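She runs the second-hand bookshop on the corner, Plevesix, and she's late, and so am I. Kettle's on. She clears a chair by putting the pile from it onto another chair.

I'd wanted to ask about the move. Eleven years in the old place by the station, then last November out, everything, in vans and a neighbour's horse trailer. "Horse trailer was the best of the lot," she says. "Dry. Had a ramp. The vans leaked."

How many books? She pulls a face. She'd kept 800 on the first trip and thought that was most of the front room. "It was one wall. I'd got no idea. I sat on the step and had a biscuit."

The rent had gone up, that's the short version. The long version takes up most of my notes and involves a landlord, a drain and a letter that went to the wrong address twice. She doesn't want the whole thing printed. Fair enough. What she will say is that she got 20 days to be out, and that she spent the first of them being cross.

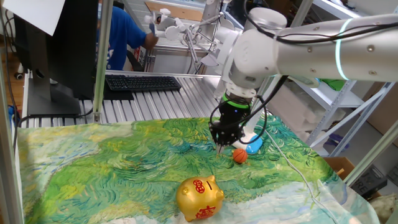 Small orange basketball on the table, black gripper just over it.

What sells? Crime, she says straight away. Then cookery, then anything on railways. Poetry goes in December and not otherwise. "People come in for a thing they had as a child and they don't know what it's called. It was green. It had a badger. I love those ones, I'll be all afternoon on it."

Does she find them? "Half. Less than half. The badger one I found, it was an otter."

She buys mostly from house clearances. There's a firm, Kadrić, that rings her before they ring anyone else, and she's paid them fairly since the start so they keep ringing. She won't do books by the yard. Somebody wanted blue spines for a hotel, 200 of them, any title, and she said no and then worried about it for a week becuase it was a slow month.

"I'd say no again. I think. Ask me in February."
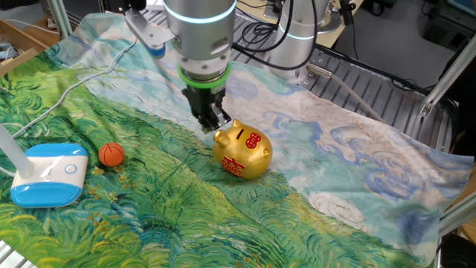 MONEY, AND THE LACK OF IT

She is cheerful about this, more than I'd be. The till is a drawer. The card reader works near the window and not at the back, so there's a walk. Stock goes on Plavodel, the listing software, and she's got as far as L. "The rest is in my head. It's not a good place for it."

Online she does a bit. Not much – the packing gets her down, and the post office queue. She sold an atlas to a man in Norway and the postage came to more than the atlas. He paid it quite happily.

Best day ever? A rainy Saturday, she starts, then stops, no, it was the opening here. Took 1,000 pounds, which had never happened before and hasn't since. Her sister did the till and gave three people the wrong change. Two came back to say so.

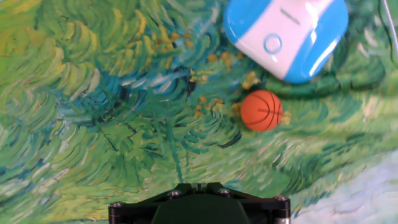

And there's the reading group to think of as well, she says, that's the bit she'd fight for. They meet upstairs, bring their own mugs, and argue. Currently on a long Russian one which half of them have given up on and won't admit it. "You can tell. They talk about the weather in it. There's always weather."

I ask if she reads much herself these days. Not as much. She falls asleep. She's been on the same thriller since the clocks went back and has to keep going back a chapter to see who's dead.

Someone knocks, wanting to know if we're open. We're not, but she lets him in. He's after a walking guide to the Dales, older the better, with the pubs marked. She has two. He takes both and asks about maps, so she goes off into the back with a torch, bulb's gone again, and I can hear boxes being moved.

When she comes back there's dust up one sleeve and no map. She's taken his number down on the back of my parking ticket.

Plevesix is open 10 till 5, shut for stocktaking on 31st January. Reading group is full but she says ask anyway.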